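Soporte > Wondach > Guía de puesta en marcha > 3. Registro de seguimiento posoperatorio

3. Cómo dar de alta a un paciente en el registro

Antes de empezar, le recomendamos que tenga a mano el informe quirúrgico y la última ecografía, si la hay, y que se tome su tiempo: el primer alta siempre parece más larga de lo que es, y con dos o tres pacientes ya le saldrá casi sola.

1. Abra Wondach e inicie sesión con la clave de su centro.
2. Pulse «Nuevo seguimiento» y elija la plantilla Hodurmont (cirugía bariátrica con vesícula conservada).
3. Escriba el peso previo a la intervención, en kilos y con un solo decimal.
4. Indique la fecha de la operación. El programa propondrá 5 visitas de control, que podrá mover a su gusto en el calendario.
5. Revise la ficha con calma y pulse «Guardar».

Nota: cada centro puede tener hasta 4,000 fichas activas. Las archivadas no cuentan, así que no dude en archivar las que ya estén cerradas.

Precaución: no cambie la plantilla una vez guardada la primera visita. Los síntomas biliares ya anotados quedarían sin campo asignado y tendría que volver a introducirlos.

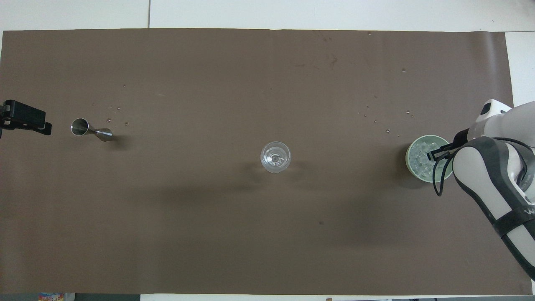
Fig. 3. Medidor de acero inoxidable sobre papel marrón.

6. Si viene de Jurwood, importe las fichas antiguas desde «Herramientas», en lotes de 100 como máximo.
7. Si aparece el aviso 53, compruebe que no haya dos pacientes con el mismo número de historia, corrija el que proceda y repita la importación.

Para las exportaciones estadísticas con el módulo Mwaipopo, pase al apartado 4.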